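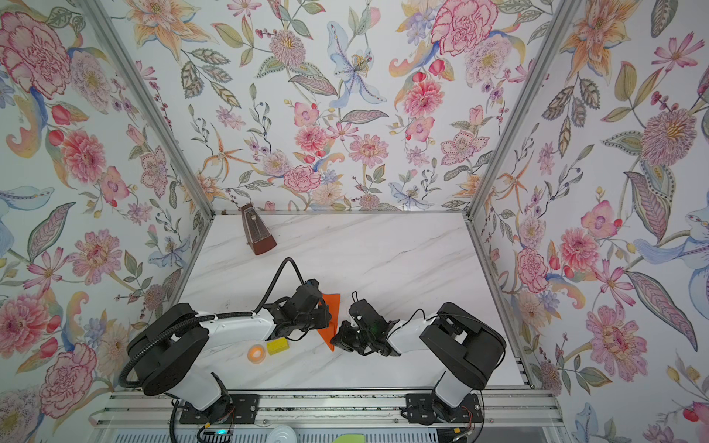
Two arms share an orange piece at one of the Unby benches, with the metronome standing behind them.

Monique Caron has been finishing small cloth goods at Unby's Graststead workshop for 18 years, and she had put the kettle on before I got my coat off. She talks with her hands, folding pieces of bunting that aren't there, and it took us a good while (and two cups of tea) to get around to the robots.

"I was cross in May, when they first came in," she said. "I thought, well, that's my corner gone. And then I watched one try to pick up a pennant by its point, over and over, and I felt sorry for it! I went and showed them where I hold it."

She still does a lot of that. Her mornings used to be all holding and turning, and she has the sore thumbs to show for it. Now she spends much of the day beside the arms, working out with Nadhirah Wuisan how a floppy triangle ought to be passed from one gripper to the other. Wuisan runs the automation side, and she is quick to say where the know-how comes from.

"I can tune a joint all afternoon," Wuisan told me, "but Monique looks over and says it's pulling on the bias, and she's right. We put that in her job title and in her pay, and I'm glad we did, though it took longer than it should have."

The flowered walls are something everyone in the workshop has an opinion on. Caron likes them very much. "All those pinks and peaches, it's like my aunt's spare room," she said. "You're looking at it eight hours a day, so it may as well be pretty."

Not everything has settled. The last big order was 1249 pennants, and most were still finished by hand. Two of the younger sewers worry about who will learn the old way, and Caron worries with them, so on Thursday afternoons she teaches hemming at the long table, machines off, door open, anyone welcome.

"I'd like them to know it in their fingers first," she said, and went to see about more tea.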